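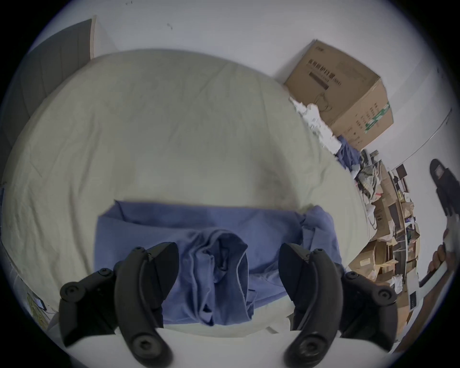
Blue cloth, partly gathered and partly spread flat.

5. Making the bed and caring for the textiles

This section is for guests and for the cleaning person of the Brivimik apartment. Please read it together with section 4 (washing machine), because some of the settings are explained there and I do not repeat them.

5.1 What is in the cupboard

The bed linen is kept in the hall cupboard, on the two upper shelves. The fitted sheets are on the left, the pillow cases and duvet covers on the right. The lower shelf belongs to the owner, please leave it closed.

The mattress is a Landik, 225 long with the end cushion attached (all measures in centimeters). If you buy a sheet in the shop, be careful with the depth. A sheet for a normal mattress will go over three corners and then jump off at the fourth.

5.2 Removing the used linen

1. Open the window.
2. Take off the pillow cases first and turn them inside out.
3. Unbutton the duvet cover completely. The buttons are sewn with thin thread and they come off if you pull.
4. Loosen the fitted sheet at the foot end, then at the head end. Roll it to the middle.
5. Look inside the roll for socks, earphones, chargers and so on before you carry it to the machine.

Note: Leave the mattress open to the air for 40 minutes before you put the clean sheet. In August, when the air is heavy, make it longer.
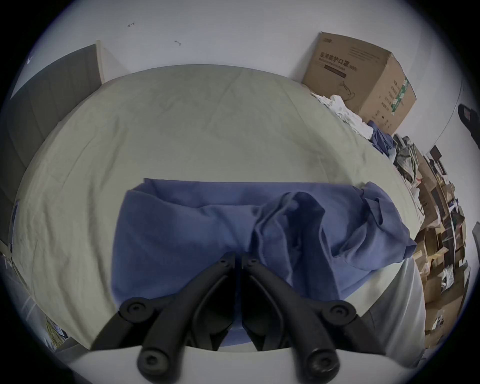 5.3 Washing

1. Sort by color. The light sheets can go together, the towels go alone.
2. Choose the cotton program, 40 degrees. Do not choose the quick program, it does not rinse enough.
3. Fill in the detergent to the first line only. We use Rukeo powder and it makes a lot of foam.
4. Close the door until you hear the click.
5. When the program ends, wait for the lamp to go off and only then pull the door.

Caution: No bleach on colored textiles. One cover was already lost like this.

Caution: Do not put the mattress protector in the dryer. It has a thin layer on the under side that melts. Hang it over the shower rail – it needs one night.

If the machine stops in the middle with the water still inside, see 4.6. Do not force the door. If it happens a second time on the same day, call Tien-fu Chiang, the number is on the first page. He can come in the evening after 6 p.m.

5.4 Putting the clean sheet

1. Find the sewn label. It goes to the foot end, right side.
2. Pull the first corner over the mattress at the head end, then the corner diagonal from it.
3. Do the other two corners. Lift the mattress with the flat hand, not with the fingers in the seam.
4. Smooth the sheet from the middle to the sides.
5. Push the extra fabric under the mattress.

Note: Some wrinkles will stay after the line drying. Ironing is not required.
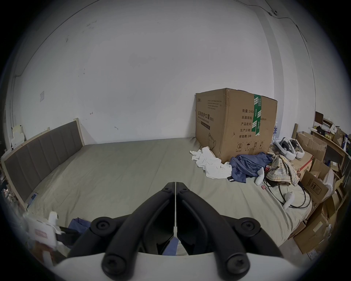 Headboard with padded panels, and the wall switch above it.

5.5 The headboard and the wall

1. Use the vacuum cleaner with the soft brush, from the top to the bottom, along each panel.
2. For a spot, press with a damp white cloth. Do not rub.
3. Let it dry before you put the pillows back.
4. For the wall, try first with the dry sponge. If the mark remains, write it in the notebook and leave it. The paint becomes shiny when it is washed too much.

Caution: Keep the wet cloth away from the switch.

5.6 Folding and storing

Folded things must fit the shelf, which is 49 deep. The way we do it is the following:

1. Lay the piece on the bed with the good side down.
2. Bring the long sides together and flatten with the hand.
3. Fold in half, and once more.
4. With shirts, first put the sleeves to the back, then fold from the bottom up.
5. Put the folded side to the front of the shelf, so one piece can be taken out without moving the others.
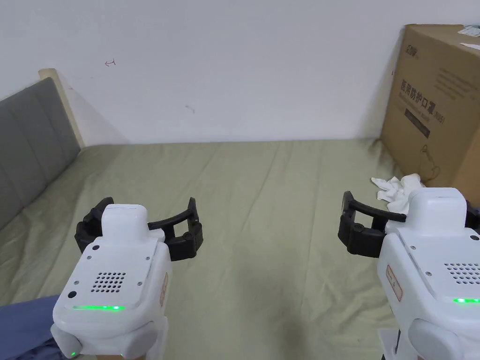
Fitted sheets are more difficult. Put the four corners one inside the other, lay the sheet down, and make a rectangle from what you have. It does not need to be beautiful – it needs to go in the shelf. Not more than 10 pieces in one pile, otherwise the pile leans and falls when the cupboard is opened.

Put one Tseng cedar block between the piles. When it does not smell anymore, rub it with the sandpaper from the kitchen drawer.

5.7 Missing or damaged linen

Write it in the notebook with the room and the kind of piece, or tell Pak-hei Chang before you leave. Small holes can be repaired, so please do not throw anything away. The used linen of the last night can stay in the bathtub.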